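4. Listening to the relays: how the evening schedule shaped reception reports

4.1 Where the reports came from

Before we turn to the results, it helps to say a little more about the material itself, which came to us in a wonderful variety of shapes. The Karka relay aired its weekly hobby program on shortwave for one full winter, and over that time listeners sent in 824 reception reports. Many arrived by e-mail with a short recording attached, and a good number came on paper, with the handwriting squeezed right up to the edge of the card. We read every one of them. Reports that named no frequency were set aside, as were those that gave a time we could not match to a transmission, and what remained was sorted by evening and by the distance between listener and transmitter.

The Jula relay carried the same program an hour later on a lower frequency. It had a smaller audience and sent us 139 reports, but those listeners wrote at much greater length – several included notes on fading minute by minute, which we came to treasure. 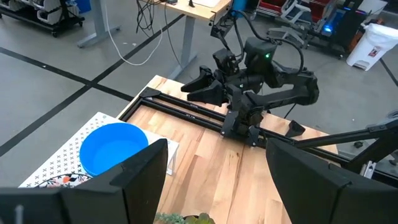

Does a later airing make up for poor conditions earlier in the evening? It did for listeners within one hop of the transmitter, while those farther away mostly lost the signal at both times.

We had expected the distant listeners to gain the most from the second airing, and it took us some while to accept that the logs said otherwise. Part of the explanation lies in the band itself. On winter nights the higher frequency often closed early, and the lower one was crowded by then with stronger stations. A patient listener nearby could pick the program out from under all that company. A listener on the far side of the ocean usually could not, however good the antenna.

4.2 Scoring the reports

Each report was given a score on the familiar five-point scale for overall merit. Where the listener had already supplied a score we kept it, even when the recording sounded better (or, now and then, a good deal worse) to our own ears. Two of us scored the rest separately and then compared notes over coffee, and we agreed at first pass on 90 percent of them. The remainder were settled by playing the recordings again through the same pair of headphones.
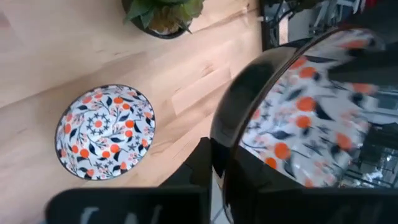
Figure 3. Small round bowl with a floral interior, on a light wooden tabletop.

Listeners are generous people, and their scores show it. A program that they enjoy tends to be given a four where a plain carrier of the same strength might get a three. We did not try to correct for this. Any correction would have rested on guesses about taste, and we felt the scores were more useful left just as they were sent, warmth and all. Readers who compare our averages with those from monitoring stations should keep the difference in mind.

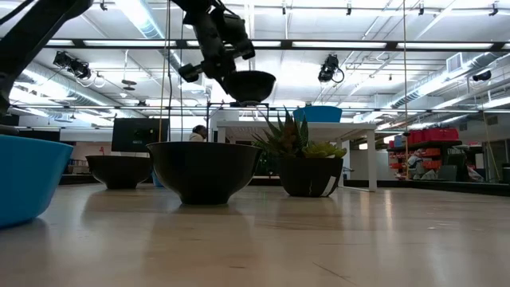

O. Kobzar
Corresponding author, Jevach Shortwave Listening Project

4.3 Home receivers and borrowed ones

A question that came up again and again in the letters was whether reports made through online receivers should count. Of the Jula reports, 57 were made this way. The listener sat at home, opened a browser, and tuned a receiver that might be a continent away. We have kept these in the data, filed under the location of the receiver, and marked them so that others can leave them out if they prefer. Some older hands will frown at that, and we understand the feeling – there is a particular pleasure in pulling a weak station out of the noise with your own wire in your own tree.

Still, the borrowed receivers filled gaps that we could not have filled in any other way. They gave us evenings in February when hardly any home listener in the north had a usable signal,
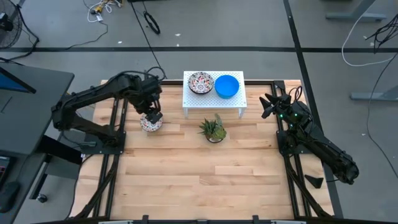

and they let us check whether the transmitter had been on the air at all. On two of those evenings it had come up late, after the opening announcements, and without the online reports we would have put the silence down to the ionosphere. Paper reports from the same evenings, when they finally reached us, mentioned the late start as well. One listener had sat through the whole quiet stretch with the receiver on and had written down the time, to the second, at which the carrier appeared. We have used that time in the corrected schedule, and the table in the next section follows it.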